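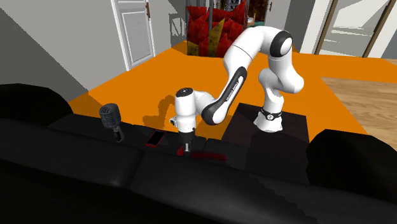
The couch scene in the simulator, with the gripper down over the red item and the phone lying off to one side.

Black couch, orange floor, two weeks gone

2022-09-16

I said in May that I'd write up the couch scene once the planner stopped embarrassing me in it. It has mostly stopped, so these are the notes.

For anyone new, I work on the motion planning side of Lemel, which is a small pick-and-place stack that sits on top of whatever simulator you happen to have. Sandrine Royer does perception. Ladan Parsa wrote the scene generator, Pernlow, and looks after the job runner. I write the part that takes a grasp pose and tries to get a seven-joint arm there without hitting the furniture.

Most of our test scenes used to be tabletops. A table is a box, and collision checking against a box is cheap and dull. Ladan pointed out that all our nice success numbers came from boxes, and set Pernlow up to swap the table for other pieces of furniture. The couch was the first one that hurt.

The trouble started with the collision mesh. The couch you see rendered has soft folds and rounded arms. The planner doesn't see any of that. It gets a convex decomposition, and the default settings had turned the couch into a handful of fat lumps. One lump bridged the gap between the armrest and the seat, so there was an invisible ramp over a good part of the cushion. Objects near the arm were sitting inside solid matter as far as the planner was concerned. It reported "no valid goal state" and gave up, which was the correct behaviour given what it had been told.

I spent two days looking at my own inverse kinematics code before I thought to draw the collision geometry. I have been doing this job long enough to know better. If you take one thing from this post, turn on the collision overlay first. In Lemel it's the --show-hulls flag, and as of this week it's on by default in debug builds.

Raising the hull limit to 50 fixed the ramp. It also made each collision check slower, so I went back and split the geometry in two. There is now a coarse version for the transit part of the motion, when the arm is well above everything, and a fine version for the final approach. The switch happens 15 cm above the grasp pose. I picked that number by trying a few and keeping the one that didn't cause trouble. Sandrine has asked for a better justification and I don't have one yet.

The second problem was the approach direction. Our grasp sampler likes to come straight down, and for small things lying on a seat that's usually right. But the arm stands on a pedestal next to the couch, so on some targets a vertical wrist means the elbow has to go very high and the forearm has to come down at a steep angle. A couple of joints end up close to their limits, and then the Cartesian descent fails partway because there is nowhere left to go. The plan looks fine at the top. It dies near the bottom.

What I do now is check the whole descent before accepting the pre-grasp configuration. For every candidate I step down the approach line, solve the IK at each step seeded from the previous one, and throw the candidate out if any joint comes within a margin of its limit or jumps. It's not clever. It costs some time up front and saves a lot of failed runs. Before the change, the batch of 200 seeded scenes was failing on the descent often enough that I'd stopped reading the individual logs. After it, 7 of them fail there, and I have read all of those. 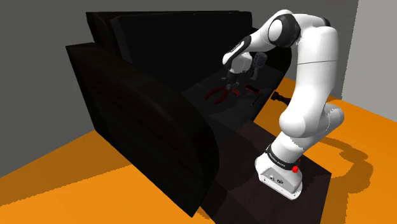 The seed matters more than I'd expected. With seven joints there's a spare degree of freedom, so the same gripper pose can be reached with the elbow in quite different places. Seeding from the home position gave me one family of solutions nearly every time, and it was the family that swung the elbow out wide. I added a few extra seeds with the elbow rotated and let the descent check choose between them. That alone cleared up a fair number of the remaining failures.

Perception on a black couch is its own story and I'll only tell my half of it. We run on rendered colour and depth, and Sandrine's segmenter was trained mainly on objects sitting on light surfaces. Put a dark object on dark glossy leather and the mask goes ragged. The phone was the worst offender. The red edge of the case came through clearly and the screen got merged into the seat, so the mask was a thin rectangle with a hole in it. The grasp sampler then happily suggested pinching one edge of the outline.

Her fix was to fill enclosed holes in the mask when the depth inside agrees with the depth of the rim. I thought it would break on things with real holes, and it did, a bit. Open shapes like the handles on a pair of pliers are not enclosed, so they got through all right. A roll of tape did not. There's an exception in the config for the tape now, and neither of us is proud of it.

The upright microphone caused a different sort of mess. It's tall compared with everything else on the seat, and when it stands close to the target, the hand can reach down beside it but the forearm may not be able to. Our old clearance test only looked at the fingers and the palm. I've extended it to the last three links. This is slower again, and I've already had a message from Ladan about what it did to the overnight queue.

On tooling, the most useful thing I wrote all month was a small replay script. It takes the scene seed, the random state of the planner and the commit hash, and puts you back at the moment the plan was requested. Before that, I was re-running whole batches and hoping the same failure would turn up. Now a failed run leaves a file behind, and you can open it, rotate the view, and step the descent forward one waypoint at a time. Aubert, the dashboard, links straight to the file from the failure row. It took an afternoon to write and I should have done it a year ago.

One warning if you try this yourself. Our replays drifted at first, and I blamed floating point for an embarrassingly long time. The cause was that the objects were still settling on the cushion when the snapshot was taken. The physics engine had them creeping by tiny amounts, and a replay started from rest didn't match a run that hadn't. We now wait for all velocities to drop under a threshold before the camera renders anything. Flat things settle quickly. Anything that can roll takes its time.

I've also been asked why the floor is orange. Pernlow picks the floor material at random and this seed got orange. I've looked at it for so long that the grey ones seem wrong.

Still on the list:

Soft contact. The seat is rigid at the moment, so the fingers stop dead when they touch it. A real cushion would give, and for thin objects that would change the grasp quite a lot.

Thin objects generally. Anything close to flat leaves almost no room between the fingertips and the seat. I have a hard-coded offset in there and it needs to come from the depth data instead.

Moving the pedestal. It's fixed relative to the couch in all these runs. Ladan has a branch that randomizes it, and I expect the descent check to reject a lot more candidates once that's merged.

The Irnirside release is being cut from the current branch, so the two-level collision geometry and the replay script will both be in it. The hole filling is behind a flag. If you're already on the old config format, rename approach_height to fine_check_height or the loader will complain at you. I'll put the full migration notes in the repo when I've finished writing them.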